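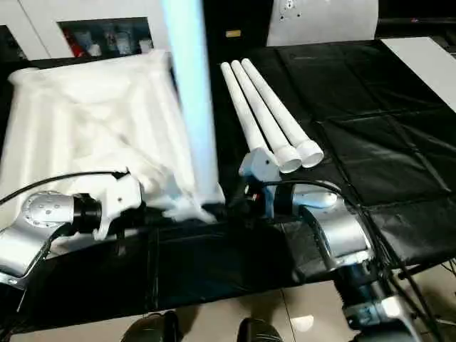 Two arms at work on the Sadora bench: the left gripper has hold of a corner of the cloth, with three white pipes lying beside it.

Posted in July by the newsletter desk
Print this item | E-mail this item

Cloth and pipes: a closer look at the Sadora numbers

The Sadora project at Birnosgate has put out its first results on two-armed handling of soft and stiff things together, and the headline figure is a good one. Out of 500 test runs, the method finished 400. It was trained on 833 recorded demonstrations, a small set by current standards, and the group makes a good deal of that.

I would like to know more before getting excited. All 500 runs used the same cloth and the same kind of pipe, on the same table. The paper says starting positions were "varied" but gives no range. A run also counted as finished if the arms needed up to 2 fresh attempts at a grasp, and there is no table showing how many did. That could shift the result quite a bit.

The comparison with the older Ellwood method is thin too. Ellwood was built for rigid parts – asking it to deal with crumpled fabric was never going to flatter it.

A repeat at Trandau is planned, with different fabrics and another set of arms. I'd wait for that. The code is promised but was not up when we went to press.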